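What's a Blurb, Anyway?

Pick up any story book and flip it over. See those few lines on the back? That's the blurb, and I love blurbs so much that I sometimes read ten in a row before I choose a book (my library bag gets very heavy).

A blurb has a tricky job. It has to tell you who the story is about and what kind of trouble they're in, and then it has to stop! If it told you the ending, you might put the book right back on the shelf. A novel can have 300 pages, and the blurb gets maybe one small paragraph.

I tried writing one for a made-up story. "Mokoena is the smallest girl in the town of Kirness. When the lighthouse goes dark, only she knows why." Do you want to know why too? Good, then it's working.

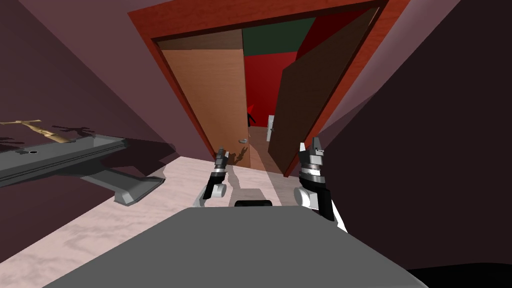
Lerato Rampersad wrote to me in December to ask if the author writes the blurb. Sometimes, yes! But lots of the time it's a person at the publishing company, someone who has read the whole book and knows all its secrets.

Now you try. Take a story you know well and tell it in 30 words. Leave out the ending. Read it to a friend who hasn't read the book, and see if they ask you what happens next. My first try took me almost 2 hours, so don't worry if yours is slow!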